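Acta de la reunión de febrero - sala Brateo, 16:30

Empezamos con cinco minutos de retraso porque andábamos buscando sillas, y me tocó a mí tomar notas otra vez (ya le estoy cogiendo el gusto, la verdad).

Primer punto, la merienda. Aprobamos seguir con lo de siempre: agua, fruta y vasos de papel. Yo defendí las manzanas rojas frente a los plátanos, que se ponen negros en dos días, y gané por poco - ¡pero gané!

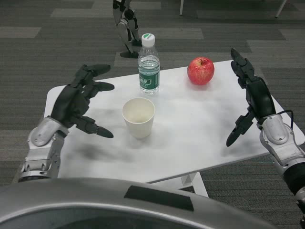 Luego pasamos a las mesas. Las blancas gustan mucho y quedan bien con la moqueta gris, aunque se nota cualquier cerco de café. Se acuerda pedir presupuesto a Gralska para 2 más del mismo tamaño. El último que nos pasó Postis subía a 617 euros con el transporte aparte, y a casi todos nos pareció un disparate.

Hubo un rato largo de debate sobre los vasos. En la última jornada fuimos más de 23 personas y hubo quien gastó tres por cabeza. Queda acordado que cada cual escriba su nombre en el suyo; yo llevo los rotuladores.

Pendiente para marzo: preguntar en Yu si nos sirven la fruta a domicilio, y decidir quién guarda la llave del armario.

Terminamos a las 17:45. Las sillas se quedaron sin recoger, así que mañana paso yo a primera hora.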